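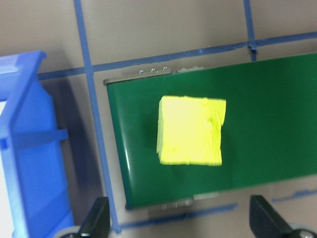

A yellow sponge on the green belt, with the gripper's fingers open below it.

214 shares | 17 comments

I've been badly outsmarted by foam before, mostly in the bath, so I felt a certain kinship with the arm at Gindard. Onni Sjöberg's little group there wants to know how few human demonstrations a robot needs before it can move soft things from a belt to a bin without somebody holding its hand (well, its elbow).

The method, which they call Tusell, is lovely and simple. A person steers the arm through the job 20 times, and then the software studies only the last moments before each grasp, when the small camera at the wrist has the best view. Everything earlier gets a cheap, ordinary planned path. Sjöberg talked me through it at tremendous speed, and I made him do it again with biscuits!
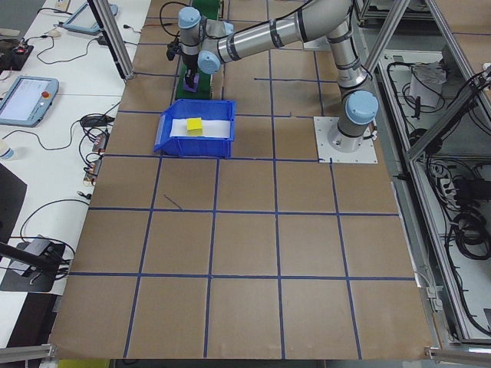 The older version learned the whole movement from start to finish and wanted 200 demonstrations to do as well, so I can see why he's pleased. His colleague Aarne Mustonen is more careful. He has tried it on 24 objects, all of them light, and he'd like to see it cope with a wet flannel before anyone gets excited. I'm afraid I was already excited. They start on flannels in April, and I've asked to come back.

38 likes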